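Share this 17
Comments (5)

In Praise of the Slow Build

By Dušan Slanina
May 12, 2025

My neighbor asked me over the fence when the robot was going to be finished, and I gave him the answer I've been giving since February, which is "soon," and he was kind enough to nod. He has a riding mower he bought on a Saturday and used that same afternoon. I have a pair of hand-held grippers, a table, a great deal of black cable, and strong opinions about clothes hangers.

I want to make a case for those opinions, or at least for the long, muddled evenings that gave them to me. There is a feeling going around that building your own machine at home is a bit silly now. The Brabec arm can be ordered with the software already on it. The Premenik people will rent you one by the month and send somebody to set it up! A friend at our shared workshop on Jurndale Street did the sums for me on the back of a receipt (I hadn't asked), and they did not come out in my favor. I have put $1,025 into Gollora, which is the name my daughter gave the project, and that leaves out the coffee and the second set of screws I bought when I'd lost the first set, which was in my coat.

So let me grant all of that. If what you want is a machine that does a job, buy one. I have no quarrel with you and I may well come over and admire it. But I think people who stop there are giving up something they would have liked, and I'd hate for them to miss it just because it doesn't show up on a receipt.

Take the hangers. My idea was modest: teach a pair of grippers to take plastic hangers out of a basket and lay them down on a table, one at a time. Before the machine can do that, you have to do it yourself, with a gripper in each hand, over and over, so there is something for it to learn from. I figured on a weekend. I had handled hangers all my life, after all, and so had everyone in my family, without one word of instruction. 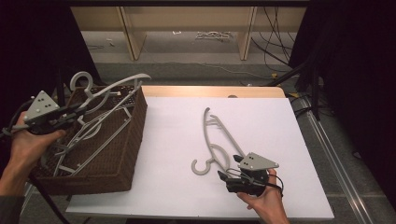

Well, a hanger is a terrible object. It has a hook that catches on every other hook, and a bar that slides through the loop of its neighbor, and when you lift one you've very often lifted its cousin too. Your fingers know this and deal with it while you're thinking about dinner. Put a pair of narrow jaws between you and the hanger and all that knowledge goes right out the window. You have to decide where to pinch. You have to decide which way to turn your wrist, and when to give up and start again. I have recorded 594 of these little attempts so far, and I would guess I was well past the first hundred before I stopped holding my breath.

What I got out of it, besides a sore thumb, was respect. I mean for the hands, mostly, but also for the people who do this kind of work all day in laundries and stockrooms and get told it's simple. I used to say that sort of thing myself. I'd read an article about automation and think, surely folding and sorting will go first, that's the easy stuff. I don't think so anymore, and I'm slower to nod along when a salesman does. You could tell me this in a lecture and I'd agree with you politely, but I wouldn't have felt it in my wrists.

The other thing is the company. At the workshop you cannot sit swearing at a basket for very long before someone pulls up a stool. I've had advice from a retired dental hygienist that was better than anything I found online (hold lower, come in from the side), and a boy of maybe twelve asked me why I didn't just use hooks to catch the hooks. I'm still thinking about that one. I may try it in the summer if I can get the cables sorted out, though my wife would like the good table back before then, and she has been patient.

Filed under: Opinion

© 2025 Dušan Slanina. Contact | Back to top

We use cookies to remember your settings. Accept | Learn more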